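Some thoughts after my first two months of selling at weekend markets. I write them down for people who want to start, and also for me.

1/ My town is Okus. The nearest big market is in Vokarside, 90 minutes by bus. I sell hats and small things for the home. 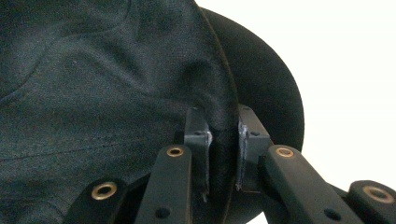
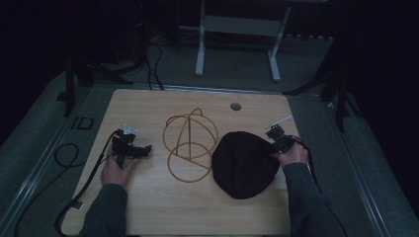
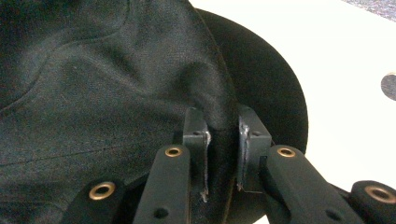 Sisay Hats and Home
maker and seller, Okus
August 2019

2/ The table fee is 10 a day. In the first month I sold for 771, in the second for 834. From this you must still take the bus, the fabric and the thread.

3/ Write the price on everything. Many people are shy to ask. They touch the hat, they smile, and they go away.

4/ Bring a mirror. I had none on the first day and people tried hats on in front of a car window.

5/ Small coins! I ran out before noon and lost two sales.

6/ The organizers, Prokummont, give corner places to people who reply early to their email. I replied late – I was by the toilets.

7/ Rain. Plastic over the table is good, but the wind takes it. Now I use clothespins, the strong kind.

8/ Please do not lower your price in the last hour. Regular customers learn it very quickly and then they only come in the last hour.

9/ In October the market moves indoors and the fee will be higher. I have not decided yet. If you sold there last winter, please write me how it was.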